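Cuaderno de taller, mayo. Tintes naturales, tanda de rosas

Sigo con la cochinilla. El baño que dejé en reposo tiene buen color a contraluz pero en la tira de prueba de algodón sale más frío de lo que quería, tirando a malva. Sospecho del agua. La de la traída viene dura este mes y ya me pasó lo mismo con la rubia en invierno.

Mordentado. Alumbre al 15 por ciento sobre peso de fibra seca, con un poco de carbonato. La partida de alumbre es la nueva, de Trellach, grano más fino que la anterior. Se disuelve antes y deja menos poso. Apunto que la bolsa vieja aún tiene algo y está en el estante de abajo, no mezclarlas hasta comparar.

Peso de la carga: 900 g de punto de algodón en seco. De ahí aparté 500 g para el baño principal y dejé el resto en agua limpia para el segundo, que hago con lo que quede de color. El algodón estaba descrudado de la semana pasada, pero al mojarlo volvieron a salir zonas que repelían el agua junto a las costuras. Repetí el descrudado de esas piezas con jabón neutro y carbonato, olla grande, una hora. Esta vez el agua salió amarilla y luego ya clara.

Baño principal. Entrada en templado, subida lenta. Tuve la tela en movimiento los primeros 30 minutos, que es cuando se agarra el color y se hacen las manchas. Después apagué y dejé enfriar dentro con la tapa puesta. Ph al empezar, 6; al acabar, algo más alto. No tengo tiras de rango estrecho, pedir.

Añadí una pizca de crémor tártaro a la mitad del baño para ver si calentaba el tono. Algo hace. El rosa se va hacia coral, aunque pierde fuerza, y en las muestras de lana la diferencia es mucho mayor que en las de algodón. Lo dejo anotado como Pova 2 en la cartulina, siguiendo la serie que ya estaba empezada. Pova 1 es el mismo baño sin crémor.

Segundo baño (agotado): rosa muy pálido, casi carne. Parejo. Me gusta más que el primero para forros, habría que ver cómo aguanta.

Lavado. Dos aclarados en frío y uno con jabón. El primero soltó bastante, el segundo casi nada. Secado a la sombra, del revés, sin pinzas en los hombros porque en la tanda de abril quedaron marcas claras donde apretaba la pinza.

Solidez a la luz: tiras en la ventana sur, media tapada con cartón. Las miro el sábado y otra vez a fin de mes. Solidez al roce: en seco, bien en todas. En húmedo, Pova 1 mancha el paño blanco; Pova 2 menos. No está para entregar así a Raltgate, que pide prenda que se pueda lavar con otras. 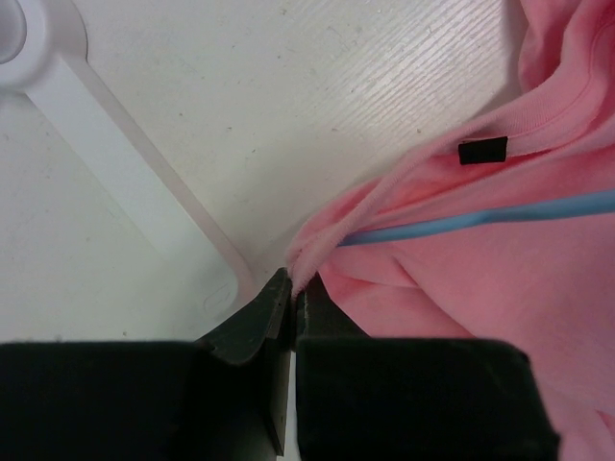 Ó Briain contesta que el roce en húmedo no se arregla con más aclarados, que a ella le pasaba igual hasta que pasó el algodón por tanino antes del alumbre, y que con agalla clara el rosa apenas se ensucia. Dice también que el crémor en algodón le parece tirar el dinero y que pruebe a corregir el agua primero.

Tiene sentido lo del tanino. Tengo agalla molida, suficiente para una carga pequeña. Plan para la próxima:

600 g de algodón, mismo punto, descrudado doble desde el principio.
Tanino una noche, escurrir sin aclarar.
Alumbre de Trellach, misma proporción.
Mitad con agua de la traída y mitad con agua de lluvia del bidón, en dos ollas a la vez y con la misma cochinilla.
Sin crémor.

Guardar de cada olla una tira sin lavar, que esta vez se me olvidó y ahora no puedo comparar cuánto se fue en el primer aclarado.

Compras: tiras de ph, cartulina para muestrario, jabón neutro (queda un dedo), guantes largos de la talla pequeña. Mirar si la tapa de la olla grande tiene arreglo, pierde vapor por un lado y el baño baja más de la cuenta.

La cochinilla colada está en la nevera de abajo, tarro con etiqueta. Aún da color, no tirar.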